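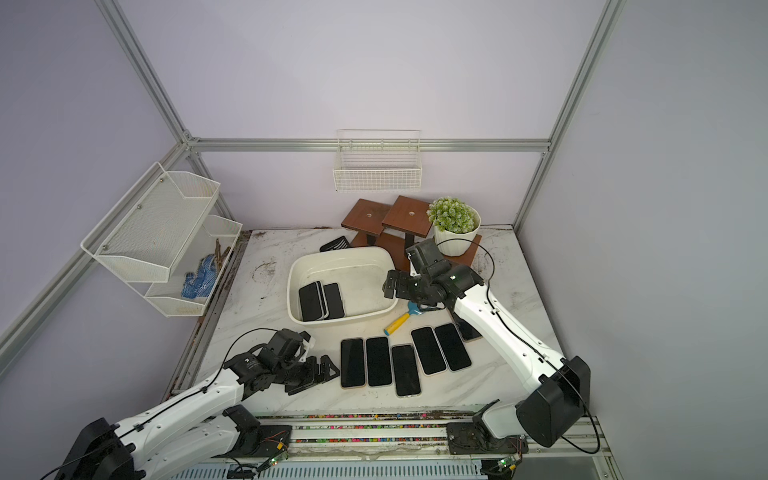
Section 6. Preparing the Two-Arm Station for an Open Day

6.1 Scope

This section applies to staff of the Dultbridge site who present the two-arm station to visitors. It covers the phone sorting demonstration only. For routine operation, refer to Section 4.

6.2 Before visitors arrive

1. Confirm with the duty engineer that the station has been released for demonstration use. The release form is number 293 and must be signed on the day.

2. Check that both arm bases are secure on the front rail. Do not lean on the rail or rest tools on it.

3. Inspect the cables along each arm. A cable must be able to follow the arm through its full reach without pulling tight.

4. Place the plastic tub in the center of the table and lay the phones in front of it, face up, with their screens off. The row does not have to be straight. Phones may also be placed in the tub at the start.

5. Confirm that the green lights on the circuit boards at the rail are on. If either board is dark, stop and call the duty engineer.

6. Run one full cycle with no visitors present.

Note: The stands and the potted plant stay on the board behind the tub. The program was taught with them in place – moving them requires a new clearance check.

6.3 During the demonstration

1. Admit groups of up to 40 visitors. Larger parties are divided at the Trotby entrance.

2. State clearly that the arms are about to move, and wait until the group is behind the floor line.

3. Start program 807 from the operator panel. Keep one hand near the stop button for the whole cycle.

4. Take questions after the arms have come to rest.

CAUTION: Never reach onto the table while the program is active, even to recover a dropped phone. Press stop first.

CAUTION: Visitors may not handle the grippers. The fingers can close without warning when power returns.

6.4 After the last group

Park both arms, switch off the drives and return the phones to the Zwane cabinet. Record any stop or dropped phone in the station log.

Questions about this section should be sent to Tsung-han Poon, Visitor Programs. The next review is planned for January.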